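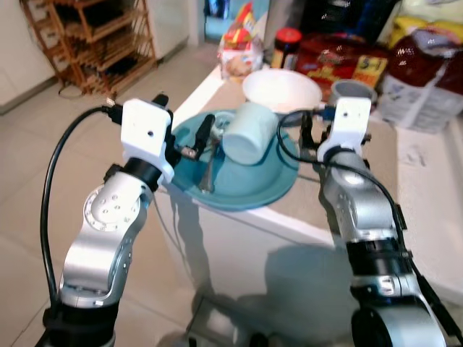 Is the plate big enough to hold a mug as well?
A mug will go on it with a spoon alongside, though we wouldn't call it a tray.

Evier teal plate, wide rim, £12

The maker, Jellmont, calls it "the only plate your kitchen needs". We doubt that. You'll still want a bowl for soup, and the bowl, mugs and cutlery are not included.
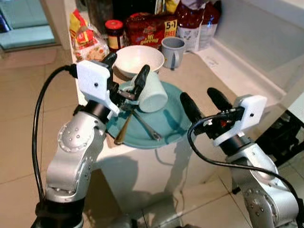

The colour is the best thing about it - it does stand out on a white worktop. Jellmont also promises it "never chips", a claim we haven't tested and wouldn't rely on. Returns within 29 days, unused.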